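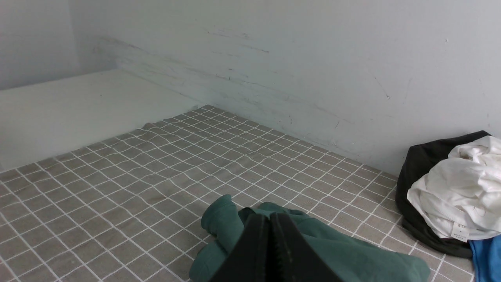 Wardrobe Wiki > Household Basics > Laundry > Folding on a Bed

We use cookies to remember your reading settings. Accept | Manage

Articles Glossary Fabrics Contribute Contact

Folding on a bed

Folding on a bed is the practice of sorting and folding clean clothes on top of a made mattress, usually with just the fitted sheet on and the blankets pushed off somewhere. It's probably the most common way people fold at home, and I say that as someone who has owned two folding tables and used neither of them for folding (one holds plants now). I've been writing the laundry pages on this wiki for a while, and this is the one I get the most mail about, so I've let it grow a bit.

Why a bed

A mattress is big, it's padded and it's already in the room where the clothes are going. You can spread out a whole T-shirt and still have space for a heap behind it. The downside is the give. Press down on a mattress to sharpen a fold and the surface sinks under your hand, so you'll never get the crisp edge you'd get on a counter. For T-shirts I don't care one bit. For dress shirts I go to the kitchen.

Height matters more than people think! A low bed has you bending from the waist for the whole load. I kneel on the floor for mine, on a cushion, and my back has been a lot happier.

The sheet

Any sheet will do, but let me put in a word for checks and grids. A fitted sheet with a pattern of thin lines gives you a free ruler. Line up the hem with one line and the side with another, and you can see right away if the shirt is sitting crooked. You do have to pull the sheet reasonably flat first, and it won't stay that way for long, because every time you drag a shirt across it the lines wander off with it. Good enough, though.

Plain sheets have their fans too. The people at Clirnier, a little linen shop I order from, told me their plain ones sell better by a mile, and that the gridded ones mostly go to quilters.

One more thing about the sheet: put on a fresh one before you fold, or at least shake it out. Lint and hair go straight onto dark cotton.

The heap

Folders fall into two camps. Some take things out of the basket one at a time, and some tip out the whole load and work from a pile. I'm a tipper. I shove the pile up against the wall at the back of the bed and pull shirts forward into the clear part as I get to them. Tops with tops, socks off to one side for later (much later, in my house).

The pile shouldn't sit overnight. Cotton knit that's been balled up takes on creases, and smoothing by hand only gets rid of the soft ones. If a shirt has really set, I hang it in the bathroom while somebody showers and come back to it.

Laying out a T-shirt

Most bed folders start with the shirt face down. That way the front ends up on the outside once the sides have come in and the bottom has come up, and any print is showing when you open the drawer. Find the collar first, since it's the easiest part of a crumpled shirt to recognize, and give the shirt a gentle shake from the shoulders before you let it down.

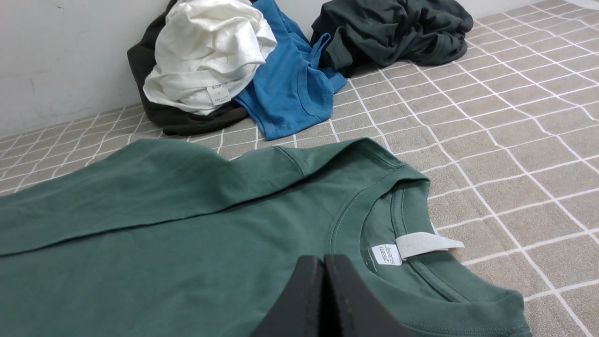

Then pull the sleeves out to the sides so they aren't caught under the body, and sweep the wrinkles toward the hem with the flat of your hand. I go from collar to hem, never the other way, or the fabric rucks up at the neck and you have to start over.

The neck label is handy as a center mark. If it's sewn in the middle of the back neck, as it usually is, you can fold each side in toward it and the two halves come out even. Care tags are less helpful, as they flop about and poke out of the fold. I tuck mine inside the collar. Some people snip them off, and then they write to me asking what temperature to wash at!

Which fold

The basic one is sides in, sleeves back, bottom up to the collar. That gives you a flat stack for a shelf. For drawers, fold it once more so the shirt stands on its edge. I keep 12 shirts in a drawer that way and can see all of them at once.

There's also the Brirkau fold, a name I've only ever heard on the Kyei laundry forum, where you roll from the hem and tuck the roll into the collar. It's great for suitcases and hopeless on a soft mattress, where the roll keeps coming undone while you're working on it. The Maverari pattern book, which I love for its sewing, suggests doing it on your lap. I tried. No.

Colors and order

I fold by person first and color second. Greens with greens, blues with blues, whites at the end of the load so I notice a stain while I've got my eye in. A white shirt left on top of something dark picks up fluff, so I move those early even if I don't fold them yet.

See also: Drying racks; Sock matching; Fitted sheets, folding of

Get our monthly laundry letter, read by 2,000 subscribers. Enter your email to sign up.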